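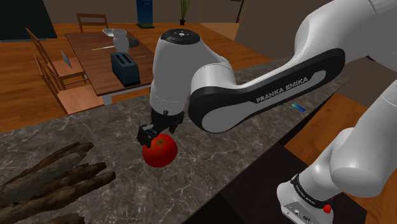 Source: Ülle Venckus, Rellby kitchen simulation

Tracing a dropped grasp in simulation: the tomato case

Updated 19 December 2023

This page covers one fault: the arm closes on a round object, the controller reports a good grasp, and the object slides out during the lift. We first logged it in October on the tomato pick in the Rellby kitchen set. The steps assume you run the Mensah controller with the Nokutia log viewer. Other tools will have the same signals under other names.

Symptoms

The gripper closes, the status goes to HOLDING, and the lift begins. Part of the way up, the finger gap drops to zero and the object is back on the counter or on the floor. The status often stays at HOLDING for several control cycles after the object is gone. In our batch of 16 picks, 5 failed this way. All of them had been marked as successful by the automatic check.

Step 1. Turn off automatic retry

Set retry_on_fail to false before you do anything else. A retry writes over the contact buffer, and you need the contact data from the first attempt. Save the random seed with the log.

Step 2. Play the run back to first contact

Open the log in the viewer and step forward until either finger reports contact. Note which finger touches first and how long the other takes to follow. On a centered grasp the two contacts arrive within a cycle or two of each other. A long delay means the object was pushed sideways before it was held, and the final contact points may be well away from its widest part.

Step 3. Check the approach from the wrist view

Go back to the last moment before the fingers begin to close and look at where the object sits relative to the jaws. 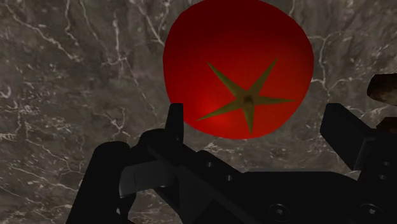
Compare the planned grasp point with the center of the collision mesh, and leave the visual mesh out of it for now. The two are separate files and can be offset. Ours were. The visual tomato had been rescaled during an asset update and the collision mesh had kept its old size, so the fingers were closing on a surface that was not where the renderer drew it. To confirm, turn on the collision overlay and rotate the object through a full turn. Any strip of skin that pokes through the overlay is a mismatch.

Step 4. Check the grasp test itself

The default test passes if the finger gap is above a minimum at the end of closing. It says nothing about force. An object pinched near its top edge will satisfy it and still slip once the arm accelerates. Add a second condition: both fingers must report a normal force above the threshold for 16 cycles in a row, and the test must be repeated after the lift.

Step 5. Check friction and lift speed

Only change these once steps 3 and 4 are clean. Raising friction first will hide a bad mesh – we lost 2 days that way. If you do need to adjust something, lower the lift acceleration before you touch the friction value.

Step 6. Run the same seed again

Use the saved seed and the same start pose. If the pick now holds, run the full batch with new seeds. If it still drops, export the contact buffer and compare the force directions on the two fingers. They should be close to opposite. Forces that both lean upward mean that the contact points are too high on the object.

Safety note for hardware

Do not move a grasp profile to a real arm while this fault is open. A false HOLDING status lets the arm go on to its transfer move at full speed, with the operator believing the part is secured. The Troteck stop relay does not watch grasp status and will not trip. Keep the speed limit on until the repeat test in step 4 has passed on the full batch.

Known issue

The collision overlay does not refresh after a mesh is reloaded. Close the viewer and open it again.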